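Haslam's towel promise looks thin

Hotel chain Bokent says guests at its Haslam site will cut laundry loads by up to 25 percent by reusing towels. The claim rests on a 4-week trial in April, and the company has not said how many rooms took part.

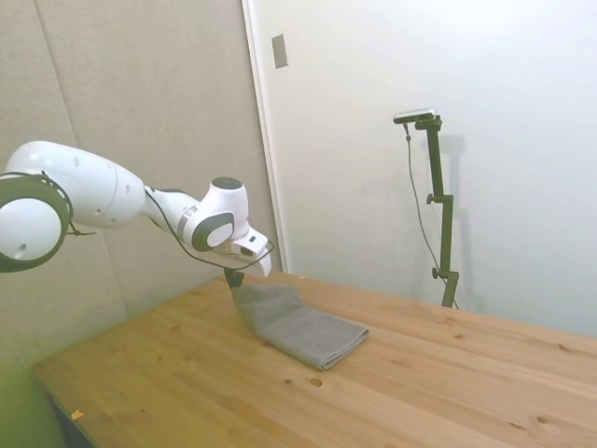
A folded gray towel on a light-colored wooden table.

Guests who skip fresh towels get a drink voucher – no money off the bill. Bokent would not say what it expects to save, or why room rates there rose the same month.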